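Packraum Bokside: Füllmaterial und Werkzeug

Stand: 2011-09-07

Auf dieser Seite zeigen wir, womit im Packraum gearbeitet wird. Bokside verschickt Keramik, Gläser und kleine Lampenschirme, und fast alles davon geht in Kartons mit losem Papier hinaus. Die Fragen dazu wiederholen sich, vor allem von Kunden, die ihre Ware selbst weiterverschicken wollen. Deshalb stehen die Angaben zu Papier, Mengen und Kartons jetzt an einer Stelle. Weitere Bilder kommen im Oktober dazu, wenn die neuen Regale stehen.

Das Papier
Wir verwenden weißes Seidenpapier ohne Druck. Farbiges Papier haben wir wieder abgeschafft, weil es bei Feuchtigkeit auf unglasierte Böden abfärbt. Die Bögen werden von Hand in Streifen gerissen und dann zerknüllt. Gerissene Kanten verhaken sich besser als geschnittene, das Polster rutscht im Karton weniger zusammen. Die Streifen dürfen ungleich lang sein. Sehr kleine Fetzen sammeln sich unten und füllen die Ecken, die langen bleiben oben liegen und halten das Stück in der Mitte.

Schaufel statt Hände
Früher wurde mit den Händen eingefüllt. Das geht, dauert aber länger, und die Menge fällt bei jedem anders aus. Mit einer Kunststoffschaufel lässt sich das Papier locker aufnehmen und in den Karton geben, ohne dass es vorher schon zusammengedrückt wird. Für Seidenpapier eignet sich eine breite, flache Form am besten. Tiefe Schaufeln, wie man sie für Futter oder Streusalz bekommt, fassen zwar mehr, das Papier bleibt aber gern darin hängen.

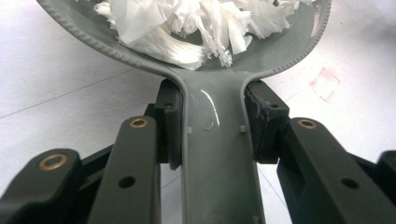 Eine gehäufte Schaufel reicht bei uns für den Boden eines kleinen Kartons, zwei weitere kommen an die Seiten. Nachgefüllt wird erst, wenn das Stück sitzt. Wer den Karton leicht schüttelt und nichts hört, kann den Deckel schließen. Bei dünnwandigen Gläsern legen wir zusätzlich einen ganzen Bogen um das Glas — auch innen.

Mengen
Ein Paket Seidenpapier enthält 300 Bogen. Daraus werden im Schnitt 51 kleine Kartons gefüllt, bei Lampenschirmen deutlich weniger. Wir reißen immer nur so viel, wie am selben Tag gebraucht wird. Liegt das Papier länger offen, zieht es Staub an, und der klebt später an der Glasur.

Kartons
Es gibt drei Größen. Die kleine ist für Becher und Schalen, die mittlere für Krüge, die große fast nur für die Serie Jarniner mit den hohen Henkeln. Die Vasen der Serie Buenaventura passen liegend in die mittlere Größe, brauchen dann aber Papier unter dem Hals. Gebrauchte Kartons nehmen wir für Abholer, nicht für den Versand.

Lieferungen nach Tadcombe
Sendungen an das Lager in Tadcombe werden doppelt verpackt, also Karton in Karton. Zwischen die beiden kommt dasselbe Papier, nur gröber gerissen. Auf dem äußeren Karton steht der Inhalt an zwei Seiten, der Lieferschein liegt oben im inneren.

Papier aus Rücksendungen wird durchgesehen. Sauberes kommt zurück in die Tonne neben dem Packtisch, der Rest ins Altpapier.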